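The arm gets its socks

Saturday at the workshop again, and I came home with superglue on both thumbs and a very silly grin. The arm has fingertips!

For anyone who missed the March post: I'm building a small robot arm on the end bench of our shared workshop in Dindholm, mostly from printed parts, with a Munro servo board running it and a camera mounted at the wrist. I've called it Cleteo, which I typed as a folder name one tired evening and then never changed. The plan is for it to sort my tub of odd screws. The plan has been that for a while.

Why the fingers needed clothes

The bare fingers were hopeless. Printed plastic is slippery stuff, and anything with a bit of weight slid straight out and went under the bench. I tried rubber bands (they crept upwards), then bathroom sealant (please don't, it got everywhere and the smell hung about for days), and then I found a bag of black knitted offcuts in the scrap bin and thought, well, why not a sock?

So I cut a strip, folded it over, stitched up one side by hand and pulled it down over the finger with the seam facing out. My sewing is dreadful. The first one came out so tight that I split it getting it on, and the second had a baggy end that folded over like an elf's hat. The third is a keeper. A dab of glue low down holds it in place, though I'd like a proper clip there eventually so I can swap them when they wear through.

Speed, or too much of it

With the socks on I got greedy and put the speed up. The Roter motor in the shoulder had been set to 200 in my config file all year, and I changed it to 650 in one go, which was daft. The whole bench shook, my tea went for a walk, and I had to hit the stop button with my elbow. It does move beautifully quickly, mind you!

The wrist camera can't keep up with any of that. The finger travels along with the camera so it stays lovely and sharp, you can even see the weave, and the workshop behind it turns to soup.
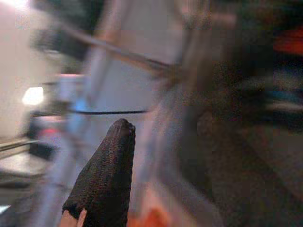 Still to do

Bring the speed down to something sensible and try again with the screws. Sew 2 spare socks, with better stitches. Find out whether a faster shutter setting on the camera makes the picture too dark to be any use, and if it does, look at putting a lamp on the wrist. Buy a mug with a lid.

Posted 2018-11-10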